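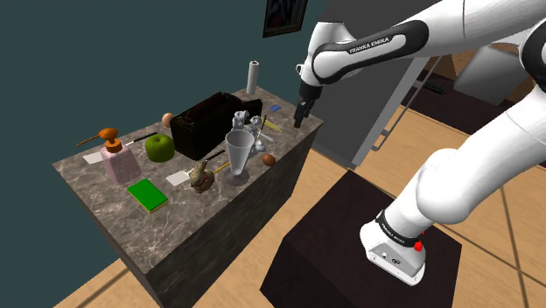

The Jodovus project: frequently asked questions

For all employees of Vuvstead, the shared kitchens team first of all. Last update: August. The page is kept by the project office at Hestent, and new questions are added at the end of each section.

GENERAL

What is Jodovus?

Jodovus is the name of our project for clearing and tidying the shared kitchens in the buildings which Vuvstead services. A robot arm will take a part of the work at the counters: picking up objects which were left there, and putting them where they belong. The people of the kitchens team keep all the other work, and some of them get new tasks, which are described further down.

Where will it start?

In the Hestent building only, in the kitchen on the ground floor. The other buildings are not planned before the trial at Hestent is finished and discussed with the staff council.

Is the arm already working there?

No. At the moment all the work is done in the simulator. This means that the kitchen, the counter and the arm exist in a computer, and the tasks are run there. The simulated kitchen has an island with a marble top, a refrigerator and a wooden floor. It was not copied from Hestent, where the counter runs along the wall and the floor is tiled, so please do not look for your own kitchen in it.

Who makes the software?

Leinonen, an outside company, makes the control software and maintains the simulator. Vuvstead decides which tasks are tested and in which order. Leinonen does not decide about working hours, shifts or positions at Vuvstead.

Why are there such strange things on the counter?

We have received this question from almost every team. A rabbit figurine beside a stemmed glass, eggs, a sponge, an apple and a toaster would not stand together in a tidy kitchen. But the shared kitchens are seldom tidy when we come in, and people leave on the counter what they had in the hand. In the spring the morning shift wrote down for us what they found during their rounds, and the list had 484 entries. Pens and paper cards were on it, a great many sponges, and yes, also decorations. The simulator does not contain all of them. Leinonen chose from the objects which were available to them.

THE WORK ITSELF

Which tasks shall the arm do?

For the trial we agreed on 16 tasks. They are small. Typical ones are:

Put the sponge back beside the sink.
Bring a glass to the dish rack.
Collect pens and pencils in the cup.
Place fruit in the bowl.
Move a soap bottle away from the edge of the counter.

The full list hangs in the break room at Hestent, and a copy can be asked from the project office.

Which tasks stay with people?

Everything with liquids, with sharp edges and with heat. Wiping, washing, emptying the refrigerator, refilling, checking of dates, taking out the waste, cleaning of machines, floors. Also every conversation with a tenant. The arm stands on a fixed base, so whatever is outside its reach stays with people too.

Can it break a glass?

Yes, this can happen, and it is one of the reasons why we began with the simulator. A gripper with two fingers must close enough to hold the glass and not more, and a glass with a stem has its weight high up. If a glass falls in the simulator, the run is marked as failed and there is nothing to sweep. In the real kitchen the arm will handle only plastic cups during the first weeks. Glasses come later, if the results allow it.

Eggs are in the simulator as well. They will not be part of the trial at Hestent.

How do you know if a task went well?

Each run is judged by a simple rule. The object must be in the correct place, it must stand or lie as asked, and nothing else on the counter may have been pushed over. So far more than 2000 runs have been made. The results differ very much from task to task. Compact objects like the apple give good results. Thin objects that lie flat, for example a brush, are still difficult, and for paper cards we do not yet have a result we would show to anyone.

What happens when an object is behind another one?

Then it is often not found, or it is found too late. On a full counter a small object may be half hidden by the toaster, and a person would simply bend to the side and look. For the trial, the rule will be that the arm stops and sends a message to the attendant on shift, who can move the object or leave it.

WHAT CHANGES FOR THE STAFF

Will positions be cut?

No position in the kitchens team will be cut because of the trial. This is written in the agreement between Vuvstead and the staff council, and it is valid until the end of the trial. What comes after it has to be negotiated again. We understand that this answer is not complete, and we prefer to say it so than to promise something which the project office cannot decide.

How will my shift look different?

At Hestent the first round now begins at 6 a.m. with clearing of the counters, and the wiping follows. During the trial the arm will make the first pass on one counter before the shift begins. The attendant then checks the counter, takes care of what was left, and starts with the wiping. We expect that the morning becomes a little less hurried. It can also be that the checking takes as long as the clearing did, especially in the beginning. We will write this down with your help.

The evening round does not change.

What is an attendant?

A member of the kitchens team who is trained to switch the arm on and off, to answer its messages and to write the daily note. It is a task inside the existing job. There is a supplement for each shift with this task, and the amount is in the agreement.

Must I become an attendant?

No. The task is voluntary. 17 colleagues have registered until now, and this is enough for the trial. You can still register if you want, also from another building.

I am not good with computers. Can I do it?

The training takes two half days, during paid hours. In the first one you will sit at the simulator and give the arm tasks from a list, and watch what it does with them. In the second one you practice with the real arm, the stop button and the message screen. There is no programming. The texts on the screen are short, and we have asked for them to be available in the languages which are spoken in the team.

Will the arm measure how fast I work?

No. Its cameras look at the counter, and they are switched off when the arm is off. The images are used for finding objects and are deleted after the shift, except when the attendant saves one together with a fault report. Management gets the number of finished and failed tasks of the arm. It gets no times of persons.

Who is to blame when something breaks?

If the arm was switched on according to the instructions, the damage is a matter between Vuvstead and Leinonen. An attendant will not pay for it and will not get a note in the personal file. Please report also small damages, a scratched bottle for example.

SAFETY

May I work on the same counter while the arm is moving?

No. There will be a line on the floor around the work area, and while the arm moves everybody stays outside it. If you need something from the counter, stop the arm first. You do not need to ask for permission to stop it.

What is the rule for hair, jewelry and aprons?

The same as for the other machines: long hair is tied back, apron strings are tied behind, no hanging jewelry.

What about tenants who come in early?

At the door there will be a sign and a light. If a tenant comes in anyway, the attendant stops the arm and waits. Friendly explanations are welcome, but you are not obliged to give a tour.

QUESTIONS WHICH CAME IN LATER

Which arm is it in the simulator?

It is a white and black one, and the lettering on it says Franka Emika. For the real kitchen the order is not signed yet. We will add the model to this page when it is decided.

Can I see the simulator?

Yes. It can be visited in the project office at Hestent every afternoon from 2 p.m. until 4 p.m. You may also bring a wish for a task. The one with the pencils came from a colleague of the late shift.

Does it have a name?

Not officially. Suggestions are collected on the board in the break room – there are already quite many, and a few of them we cannot print.

Where do I send a complaint?

To the project office or to the staff council, in writing or in person. The council also takes complaints without a name. Answers of general interest will be published on this page, with all personal details removed.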